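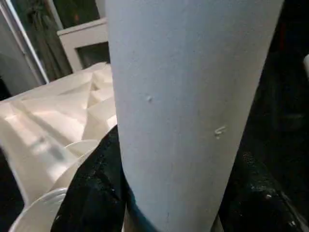 Utside Forum > Home and Kitchen > Containers, crocks and storage

Marks on a pale grey utensil pot, can they be touched up?

tapwater_tim
I have a tall pale grey pot, wider at the top than the bottom, which has held our wooden spoons for years without anyone passing comment. It came from Custgate, the shop near the old bus depot, and I paid 40 quid for it in a moment of weakness.

It has two marks. One is a tiny raised white bump, which I believe it was born with. The other is bigger and lower down, a sort of crooked white nick with a fleck under it, and I believe I am responsible for that one. The tap was involved.

My other half has now noticed the nick and can't see anything else in the kitchen. Can I fill it, paint it, or turn it to the wall? It's glazed, stoneware I think, and it never has food in it. Spoons, a whisk, and the thing for spaghetti.

grollska_fan
Turn it to the wall. Next question.

mrs_lidded
Before you do anything, run a fingernail over the nick. If your nail catches going in, you've lost some glaze. If it rides up and over, something is stuck on, and you may be grieving for a blob of limescale or grout. Soak it in warm water with a good slosh of white vinegar, leave it an hour and try a wooden toothpick.

I spent most of a winter apologising to a jug that turned out to have toothpaste on it.

tapwater_tim
Nail goes in at one end and over at the other. I don't know what that tells you about me.

mrs_lidded
Chip with a bit of lifted edge, then. Go gently. If there's a sharp flake, take it down with very fine wet and dry paper, the dark grey sort, used wet, a few strokes. You want it smooth enough not to snag a cloth. Stop well before you've made a matt patch the size of a stamp.

kilnjoy
I make pots (badly, at evening class) and would leave the bump completely alone. It'll be a bit of grit or a stray crumb under the glaze. Knock it off and you'll have a small crater with sharp sides, so you'll have gone from one chip to two, and you'll be back here in March with a new thread.

For the nick, cold ceramic filler or a two part epoxy with a little acrylic paint mixed in. Clean with meths first. Put it on with a cocktail stick, slightly proud, let it cure fully, then flat it back. Do NOT then put it in the dishwasher.

grollska_fan
All this for a spoon pot.

kilnjoy
Yes, it's a forum about pots.

halfinchgap
I'll disagree with the filler. Colour matching pale grey is a mug's game. I had a Nijs vase in what the label called "mist" and mixed paint for it over two evenings at the kitchen table. By daylight I had it perfect. Under the kitchen bulbs the patch was pink. It looked as if the vase had been stung. A plain white chip on a grey pot looks like a chip. A pink one looks like a cry for help.

If you can stand it, rub it smooth and leave it.

kilnjoy
That's the bulbs, though. Warm bulbs turn any grey beige. Mix under the light it's going to live in.

halfinchgap
It lives under both. We have a window.

tapwater_tim
We also have a window. One side of the pot looks blue in the mornings and the other looks like weak tea, so I'd need to know which side I was painting.

spoonrest
Has it got speckles? Mine has little dark ones and they are a gift. Once you've filled the chip you flick a few specks over it with an old toothbrush and dark brown paint, and the eye slides straight past. Practise on newspaper. Cover the worktop. Cover the cat, if you have one.

tapwater_tim
It does have specks, tiny ones, more of them towards the top. I'd always assumed they were gravy.

mrs_lidded
Did the vinegar shift any?

tapwater_tim
One. So it was mostly specks with a guest appearance by gravy.

grollska_fan
I would like it noted that I said turn it to the wall at the beginning and it would have taken him 2 seconds.

halfinchgap
It's round. Somebody will pick it up to wipe underneath and put it back facing front. Ours has been "turned to the wall" since we moved in and I see the chip daily.

spoonrest
Dot of nail varnish on the base to show which way is front. Not that I've thought about it.

old_shelf
Coming at this from another direction: is it cracked? Everyone's busy with the paint. Empty it, stand it on your palm and flick the rim. A ring is good, a dull clack means there's a crack somewhere. And have a look near the bottom for any fine dark lines. If a line runs on from the nick, don't put water in it, don't carry it by the rim, and don't waste epoxy on it.

tapwater_tim
Rings like a bell. The spaghetti thing is now lying on the worktop looking undressed, so I'd better get on.

Plan is: wet and dry on the sharp bit, leave the bump, no paint until I've lived with it for a while. My other half has been shown this thread and is siding with grollska_fan.

kilnjoy
Coward. But a sensible one. Use the fine paper, and keep it wet.

old_shelf
What do Custgate charge for a new one these days?

tapwater_tim
110. I looked. We're keeping the chip.

grollska_fan
To the wall.

364 views. Log in to reply to this topic.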